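Über uns

Die Ulard Hauswirtschaftsschule ist eine staatlich anerkannte Berufsfachschule in freier Trägerschaft. Sie bildet Hauswirtschafterinnen und Hauswirtschafter aus, führt Fortbildungen für Fachkräfte in der Gemeinschaftsverpflegung durch und bietet Abendkurse für die Öffentlichkeit an. Träger ist der Schulverein Drosness e. V., dem die Schule seit ihrer Gründung angehört.

Geschichte der Schule

Die Schule ging aus einer Kochschule hervor, die zunächst in den Räumen des ehemaligen Gasthofs am Mühlgraben untergebracht war. Unterrichtet wurden damals Kochen, Vorratshaltung, Wäschepflege und einfache Buchführung. Mit dem Umzug in das heutige Gebäude kamen eine zweite Lehrküche und ein eigener Speisesaal hinzu. Der Saal ist bis heute mittags geöffnet und wird von den Lernenden des zweiten Ausbildungsjahres bewirtschaftet.

Im Schularchiv wird die Rezeptsammlung der Schule aufbewahrt. Sie umfasst 1503 Karteikarten, darunter zahlreiche handschriftliche Einträge aus den ersten Jahrzehnten. Ein großer Teil betrifft das Einkochen, Trocknen und Säuern von Gemüse. Die Karten können nach Anmeldung im Sekretariat eingesehen werden. Eine Ausleihe ist nicht möglich.

Ausbildung

Die Ausbildung gliedert sich in die Bereiche Verpflegung, Reinigung und Textilpflege sowie Betreuung. Im Bereich Verpflegung steht die Arbeit mit saisonalen Erzeugnissen im Mittelpunkt. Die Lernenden planen Speisenfolgen, berechnen Mengen und Kosten und lernen, Lebensmittel fachgerecht zu lagern und zu verarbeiten. Im Spätsommer ist dem Gemüsemais eine eigene Unterrichtseinheit gewidmet, die von der Sortenkunde über das Blanchieren bis zur Verwertung der Hüllblätter in der Brühe reicht.

Eine Fachklasse umfasst höchstens 20 Lernende. In den Lehrküchen wird in halben Gruppen gearbeitet, damit die Fachlehrkräfte jede Arbeitsprobe einzeln besprechen können.

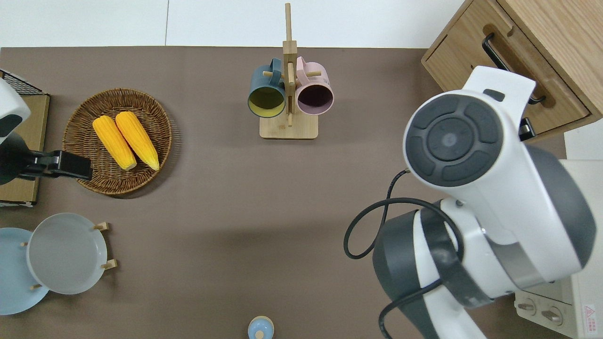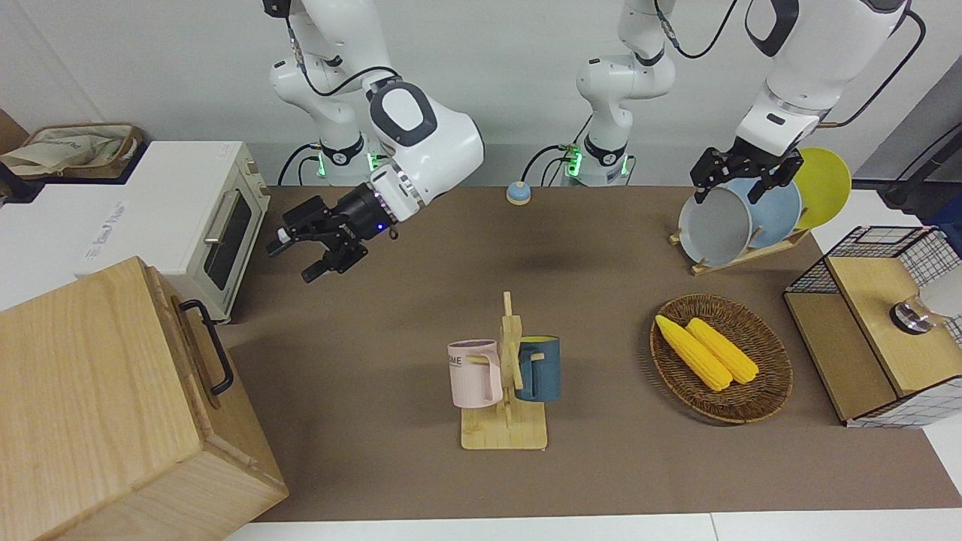
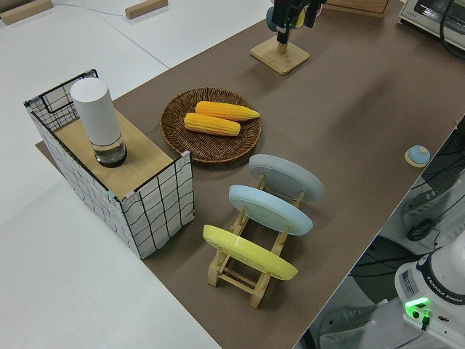
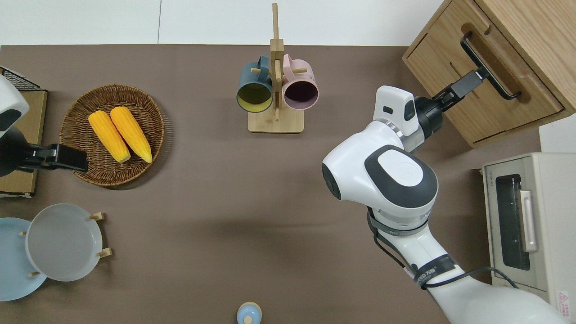

Rhys Harawira

Praktika werden in Kliniken, Seniorenheimen, Tagungshäusern und landwirtschaftlichen Betrieben abgeleistet. Langjähriger Partner ist die Großküche Wiltix, deren Küchenleitung auch im Prüfungsausschuss der Schule mitwirkt. Die Lernenden führen während des Praktikums ein Berichtsheft, das von der Klassenleitung durchgesehen und im Gespräch ausgewertet wird.

Fortbildung und Abendkurse

Für Beschäftigte in Schul- und Betriebskantinen bietet die Schule Lehrgänge in Diätetik, Lebensmittelhygiene und Arbeitsplanung an. Die Teilnahme wird bescheinigt und kann auf die Vorbereitung zur Meisterprüfung angerechnet werden. Über die Anrechnung entscheidet die zuständige Stelle.

Die Abendkurse wenden sich an alle Interessierten ab 16 Jahren. Zum festen Programm gehören Brotbacken, Haltbarmachen, Vollwertküche und Ausbessern von Kleidung. Der Kurs zum Haltbarmachen findet jeweils an einem Samstag ganztägig statt. Schürze und Geschirrtuch sind mitzubringen, Zutaten werden von der Schule gestellt und mit der Kursgebühr abgerechnet.

Der Takeda-Fonds

Lernende, deren Familien die Kosten für Berufskleidung, Fachbücher oder Fahrten zum Praktikumsort nicht tragen können, erhalten auf Antrag Unterstützung aus dem Takeda-Fonds. Er wurde von einer früheren Fachlehrerin der Schule gestiftet und wird vom Schulverein verwaltet. Anträge sind formlos an die Schulleitung zu richten und werden vertraulich behandelt.

Unser Selbstverständnis

Die Schule versteht Hauswirtschaft als Fachberuf mit eigener Verantwortung. Wer für andere kocht, wäscht und Räume herrichtet, trägt zu deren Gesundheit und Wohlbefinden bei und muss dafür gründlich ausgebildet sein. Sorgfalt im Umgang mit Lebensmitteln und Geräten wird vom ersten Tag an eingeübt. Speisereste werden im Unterricht gewogen und die Ergebnisse bei der nächsten Mengenplanung berücksichtigt.

Anmeldung und Besichtigung

Bewerbungen für das kommende Schuljahr nimmt das Sekretariat ab Dezember entgegen. Einzureichen sind ein Lebenslauf, das letzte Schulzeugnis und eine kurze Begründung der Berufswahl. Bewerberinnen und Bewerber werden zu einem Gespräch und einem Hospitationstag eingeladen. Die Lehrküchen und der Speisesaal können nach Vereinbarung besichtigt werden.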